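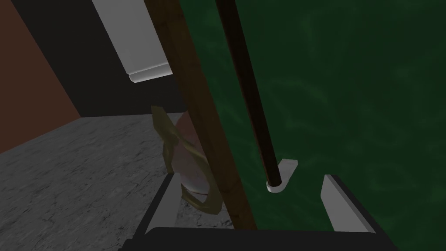

A computer rendering with a green, marble-like surface and a brown wooden plank.

Lusolent to reopen Killedel panel plant in October

7 May 2024

Lusolent, the maker of decorative panels and countertop surfaces, said Tuesday that it will reopen the former Lovomia plant in Killedel this fall and move most of its stone-pattern production there.

The company plans to start with 217 workers when the first line begins running in October. Employment could rise to up to 374 if a second line is approved, but Lusolent has not set a date for that decision.

The plant, on Ledesma Road east of the rail yard, has been closed since Lovomia moved its remaining work out of state. Lusolent bought the building and the land behind it earlier this year. The purchase price was not released.

Stone-pattern panels are used on kitchen counters, bathroom walls, hotel lobbies and store fixtures. They are made by pressing printed paper and resin onto a core board under heat. The finished sheet has the look of marble or granite but weighs much less and can be cut with ordinary shop tools. Lusolent also makes plain colors and wood-grain patterns, and those will stay at its older plant for now.

The company said orders for stone patterns have grown faster than its current plant can handle. Customers who once received panels within a few weeks have been waiting months, and some cabinet shops have switched to other suppliers. Dark greens and grays with heavy veining have been the hardest to keep in stock, according to the company's written statement.

"We have more work than we have press time," the statement said. "Killedel gives us the space and the power supply to fix that."

The town council voted last month to give the company a break on property taxes. Under the agreement, Lusolent will pay a reduced rate for seven years, after which the property will be taxed in full. If employment at the plant falls below the starting level during that time, the town can end the reduced rate and ask for part of the money back.

The vote was not unanimous. Council members who opposed the agreement said the town had given a similar break to Lovomia and got little for it when the plant shut down. Those in favor said the earlier deal had no repayment clause and that the building was bringing in very little while it sat idle.

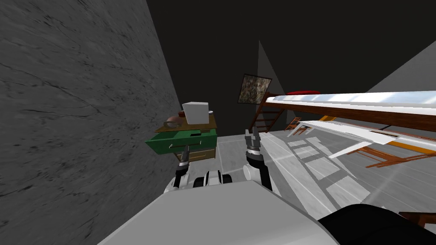 Hiring will begin this summer. The company said it will look for press operators, maintenance mechanics, forklift drivers, shipping clerks and quality inspectors. Former Lovomia employees are encouraged to apply, and those with press experience will be able to skip the first part of the training course. Starting pay was not listed in the announcement. A spokesperson for the company said wage scales would be posted along with the job openings.

Training will be held at the Ledesma Technical Center, which already runs courses in machine repair and industrial electricity. The center will add a course in press operation, with room for 15 students at a time. Lusolent will pay tuition for anyone it has offered a job, and the center will open any leftover seats to the public.

Work on the building is already under way. The roof over the warehouse section leaked for years and is being replaced, along with the loading dock doors and most of the lighting. Lovomia took its presses when it left, so the production floor has to be fitted out again from the start. The concrete footings are still in good shape, the company said, and the new presses will be set on them.

The largest part of the project is the air handling system. Resin used in the pressing process gives off fumes that have to be captured and burned before the air leaves the building. People who live on the streets north of the plant complained about odors many times while Lovomia was running it, most often on summer evenings. The state will require a new air permit before production can begin, and a public hearing on the permit is expected in the next few weeks.

Lusolent said its system will be larger than the one it replaces and that the resin it uses contains less formaldehyde than older types. Neighbors who spoke at last month's council meeting asked for a monitor at the fence line, with readings posted where residents can see them. The company said it is willing to install one but wants to wait for the state to say what kind of equipment would be accepted.

Truck traffic also came up at the meeting. The plant's main gate faces Ledesma Road, and trucks bound for the highway used to cut through the residential blocks to avoid the light at the rail crossing. The town plans to post no-truck signs on those blocks before the plant opens. Lusolent has agreed to send drivers out by the east gate, which adds a little distance but stays clear of the houses – a route the fire department had asked for as well.

Local cabinet and countertop shops will be able to buy directly from the plant, the company said, though it has not decided whether to run a sales counter there or take orders by phone only. Shops in the area now have panels shipped in by freight, and damage along the way is a common complaint. A chipped corner can make a full sheet useless for a long counter, and replacements have to wait for the next truck.

The company will also sell seconds, meaning sheets with small flaws in color or pattern, at a lower price. Lovomia did the same on Saturday mornings, and many garages and workshops in Killedel still have workbenches topped with its panels.

Lusolent has not said what will happen to the vacant land behind the plant. The sale included a strip along the creek that people in the neighborhood use as a walking path. The town has asked the company to keep it open, and talks on that are continuing. Until there is an agreement, the path will remain open during daylight hours, except on days when heavy equipment is being moved.

The date and place of the air permit hearing will be posted at town hall and at the Killedel library. Written comments can be handed in at either location.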